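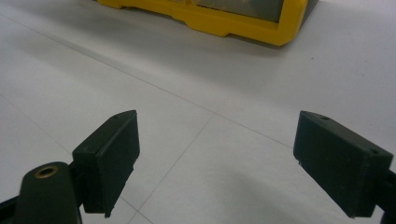
What counts as clutter on a tiled floor in this collection?

Any loose thing a person could lift with one hand and put somewhere else. Furniture, fixed fittings and floor mats are left out of the item list, even where they are easy to move.

Gosham Floor Tidying Set
Data card, version 2
January 2026

Overview

The Gosham set is a collection of 400 short clips of household floors and the things left on them. The subject is everyday tidying: what ends up on the floor, where it sits, and where it goes when the floor is cleared. Each clip comes with a short written note and an item list.

Version 2 replaces the first release from May. Old clip numbers were kept. Item names were redone from scratch, so lists from the two releases should not be merged.

Rooms

Clips were recorded in two homes in Stemmont, listed as the Bhardwaj home and the Stallum home. Both have pale tile in the rooms used. Rooms are labeled kitchen, hall, laundry or play area. Where two of these run together without a door, the clip takes the label of the space where most of the items are.

The floors were swept before recording but not washed every time. Crumbs, hair and grit may show up, and they are not listed as items. Neither are marks on the tile or gaps in the grout.

What is on the floor

Most of the items are plastic. Toys, tubs, lids, scoops, cups and bins make up the largest group. Cloth items come next, mainly socks, dish towels and cleaning rags. Paper items are fewer and are mostly flattened boxes and junk mail.

Breakable items were left out. So were knives, medicine, batteries and anything with a name or address on it. Mail was checked and the address panels removed before it was put on the floor.

Item names

Names are kept short and use the color first, then the material, then the thing: "blue cloth sock," "white plastic lid." If the thing cannot be told from the clip, the last word is "object." This is used a lot. A container partly out of view is often called an object even if the people in the home know perfectly well what it is. We would like the list to match what a viewer can see.

When an item is one color outside and another inside, the outside color goes in the name and the inside color goes in the note. Patterned items take the color that covers the most area. Gray is spelled with an a.

Where things go

Every item in the list has a home, meaning the place it is put when the floor is cleared. There are three choices:

shelf: toys, books, empty tubs with lids
hamper: all cloth items, clean or dirty
bin: paper, wrappers, broken plastic

The hamper rule is simple on purpose. Earlier notes tried to separate clean cloth from dirty cloth, and the two homes did it differently. Lids without a matching tub go on the shelf. A broken toy goes in the bin only if a piece is missing; a toy with a crack stays a toy.

Files

Each clip has a folder with the same number as the clip. Inside are the video, notes.txt and items.csv. The notes file is written in plain sentences. The items file has one row per item with the columns name, material, room and home. If an item stays in place for the whole clip, it still gets a row.

Stills are stored separately in the folder named stills. They have no item lists of their own. Use the list from the clip with the same number, and expect some listed items to be out of view.

Known problems

Yellow and orange get mixed up under the kitchen light. If color matters for your use, check those rows by hand.

Pale items on pale tile were missed in the first release. Many were added for version 2, but clear lids are probably still short.

The two homes are similar in size and floor type. There is no carpet, no wood flooring and no outdoor space. Results on these rooms say little about a carpeted bedroom.

Some play area clips have the hall label because the labels were set before the furniture was moved. These will be fixed in the next version.

Use

The set may be used for research and teaching. Please keep this card with any copy, and state the version used. Corrections to item names can be sent with the clip number, the current name and the name you think it should have.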